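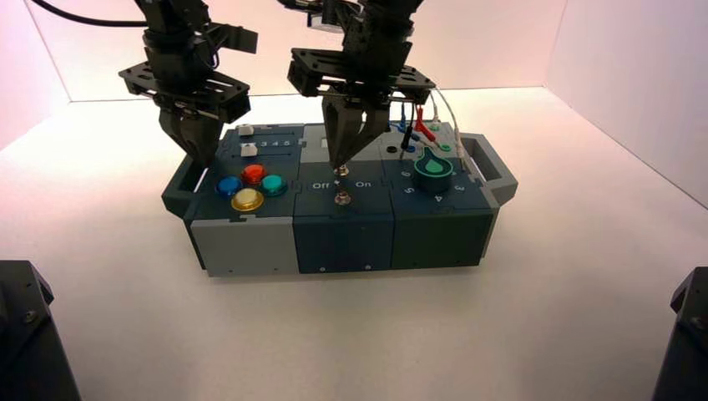
Photo: Radu Ursu / Bekisen

Teleoperated demonstrations on the modular task box: progress report to Dorkbridge
5 July 2021
Prepared by Despina Theodorakopoulos

Status

Collection on the three-module box is on schedule. The dataset holds 1368 recorded demonstrations, of which 845 passed review and are released for training. A further 32 were rejected for dropped joint data. The remainder are waiting for review by Evdokia Psarras and Gifty Atinga.

Method

The operator drives both arms from a pair of leader arms and works from the head camera view only. Direct sight of the box was removed at the start of this period so that the operator has the same information as the policy. Median episode length went up as a result, mostly on the sliders, where the fingers hide the numerals during the final approach.

Each episode covers one instruction: press a named button, move a slider to a printed number, set the toggle to On or Off, or turn the green knob to a number. Patch-cable episodes are recorded separately and are not included in the totals given here.

Toggle switch

The lever is short and the parallel fingers are wide relative to it. Early episodes used a pinch grasp, which pulled the lever off axis and sometimes shifted the whole box. Operators now bring the right gripper down over the center module with the fingertips just above the lever, pause, and push sideways with one finger. All pinch episodes have been relabeled and are kept out of the training split.

Two-arm episodes

While one arm works, the other is held over its own module instead of being parked. This shortens the move between the sliders and the toggle, but it brings the wrists closer together. A software limit on wrist separation was added after one contact. No parts were replaced.

Open items

Knob data is behind plan. Funmilayo Isah is retuning wrist rotation scaling on the leader arms, and knob collection resumes when that is done. The Galanis replay check has been run on toggle and button episodes only. Slider replay is next.

Target for the coming period: 800 released episodes on knob and sliders combined, with the first policy trained on the full split. No change to the budget is requested.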